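Mistwood Turners and Carvers Guild
Minutes of the July meeting
Kirkstead workshop, 6 p.m.

Present: Riaan Mthembu (chair), Lindiwe Mahlangu, Yolandi Mkhize, Yolanda Arrieta (minutes)
Absent: Oratile Le Roux (sent a written report)

1. Minutes of the last meeting
Approved with one correction. The oil finish on the salad servers was quoted as two coats and should read three.

2. Spoon order for Clenda
Lindiwe reported that Clenda has confirmed 468 serving spoons in olive wood, long handle, no engraving. Delivery is in two lots. The first lot of 200 is turned and rough sanded. Final sanding has not started.
Yolandi asked whether the bowls are being cut to the old template or the new one. Lindiwe said the new one, which is slightly deeper. The buyer has a signed sample and we have its match on the shelf by the office door. It is not to be lent out or sold.
Riaan wants every tenth spoon checked against the sample before oiling. Agreed. Lindiwe to keep the check sheet.

3. Wood supply
Oratile's report was read out. Msimang can supply olive blanks through the fall at the current price, but only in mixed lengths. Short pieces would have to go to butter knives and coffee scoops. Oratile recommends taking the mixed lengths.
Yolanda said we already have a full rack of short pieces and the scoops are slow sellers. Riaan suggested asking Msimang for a separate price on long blanks only, even if it is higher. Oratile to ask and report back by email.
Moisture readings on the last load were uneven. Boards from the bottom of the stack are to stay in the drying room until they match the rest. Yolandi has marked them with blue chalk.

4. Finish
Discussion carried over from last time. Two customers wrote in about rough grain after washing. Yolandi tried wetting the spoons between sanding grades to raise the grain and says the result is better, but it adds a day to each batch. Lindiwe is against changing anything halfway through the Clenda order. Riaan agreed with her as far as the first lot goes – the second lot is open.
Decision: first lot stays on the present method. Yolandi to finish 6 spoons each way, wash them daily for a month and bring all of them to the meeting.

5. Care cards
The printer's minimum is 2000 cards. Yolanda circulated a draft. Changes asked for:
- "Hand wash only" to move to the top line
- take out the sentence on lemon juice
- add that mineral oil can be used between washes
- Mistwood name larger, Kirkstead address smaller
Riaan asked if the card should mention dishwashers by name, as people seem to miss "hand wash only." Agreed to add "Do not put in the dishwasher." Yolanda to send the corrected draft around before it goes to print.

6. Bandsaw
Blade guide replaced. The saw still drifts on thick stock. Lindiwe thinks the upper wheel needs adjusting and will look at it with Oratile. Until then, thick stock goes on the older saw.

7. Other business
The gallery shop in town has asked for a small display of hand-carved ladles. Yolandi has four ready and is willing to make more if the shop buys outright. She will not do consignment again. Riaan to call the shop.
Dust bags need emptying at the end of each shift, including short shifts.
Key to the finishing room is missing. Whoever has it, please put it back on the hook.

Next meeting: same time and place. Oratile to take minutes.

Meeting closed at 7:40 p.m. 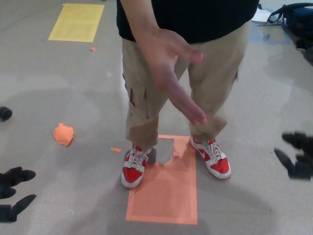 Red and white sneakers, khaki cargo pants and a gray concrete floor.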